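**Jivden build thread, 06/12/2025**

Back at Stondeck with the arm. The new wrist is on and the camera is bolted to it, so today is all camera work. No gripping.

---

The job is to get the software to find the seam between two flat panels and hold the wrist square to it. Pale gray panels, thin dark gaps. Two views from the wrist: 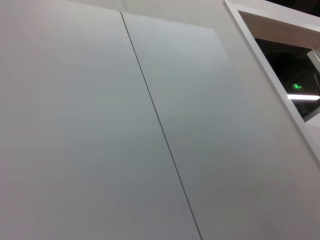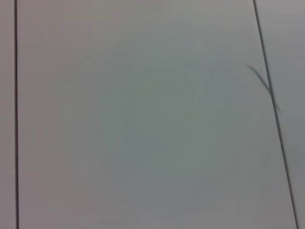
*Photos: Jivden wrist camera, Stondeck shared workshop. Free to reuse with credit.*

---

The first one is the steep angle, looking up. One seam, plus a window with a white frame. The seam is fine. The window edge is the problem: it runs the same way as the seam in perspective, it has far more contrast, and the detector loves it.

---

The green sign and the white light bar in the glass don't help either. Auto exposure sees dark glass next to pale panel and has to pick something. I locked the exposure by hand and I'm leaving it locked for the rest of the build.

---

Second one is closer and nearly straight on. Two seams, left and right, and no window. Much easier to work with, except for the thin curved mark crossing the right seam. It could be a hair, could be a scratch. I can't tell from the picture.

---

The detector called it a seam. I filter on straightness now, so a line has to stay within 2 pixels of a straight fit along its whole length or it gets dropped. The curved mark goes away. Both real seams stay.

---

Someone asked in August why I don't put printed markers on the panels and be done with it. Markers would work. I want the arm to run along a surface it hasn't been prepared for, and I don't want to peel stickers off things in a shared shop.

---

Hardware, for people who came in late:

- Jivden is the arm. Printed links, belt drive at the shoulder and elbow, direct servo at the wrist.
- Drulesa is the driver board. My layout, second revision.
- 24 V supply, bench type.
- Camera is a bare USB module in a printed cup.

---

The first Drulesa board had the connector for the wrist servo facing the wrong way. It still worked with the cable bent back on itself, and that is how I lost a wire in the middle of a move. The second revision turns the connector around. Same parts otherwise.

---

The camera cup needs another print. The walls are too thin near the screws and the module can rock a little. If you push on the cable you can watch the seam move on screen. I put tape on it for today.

---

Tape is also why I don't trust today's angle numbers. The offset between camera and wrist is something I measure once and then assume. If the module shifts, every correction after that is wrong by the same amount and the arm looks very sure of itself.

---

Someone always asks about color correction. I'm not doing any. The panels go a bit pink in one corner and a bit green in the middle in the close view, and it makes no difference to finding a dark line. I convert to gray before anything else.

---

What does matter is blur. The close view is soft. I think the focus ring is set too far out for that distance. I'd sooner lock the focus for close work and accept a bad far view, so that gets set with the new cup, then a drop of glue on the ring.

---

The shoulder pulley has 18 teeth and it is going to be swapped. I went small to get more torque, and the belt skips when the arm is stretched out and stops fast. The larger pulley is ordered from Moussa. Until it comes I'm keeping the shoulder slow.

---

Slow means 50 percent speed in the config. Please don't turn it up if you use the arm when I'm out. It's written on the box too.

---

Code is a mess, but I'll post the seam part once the straightness filter is in its own file. It's short. Edge map, line fit, drop the bent ones, drop anything brighter than the gap should be. That last rule is what I hope takes care of the window frame.

---

Next session: print the cup, set the focus, measure the offset again. If there's bench time left I'll go back to the steep angle and see whether the window still wins.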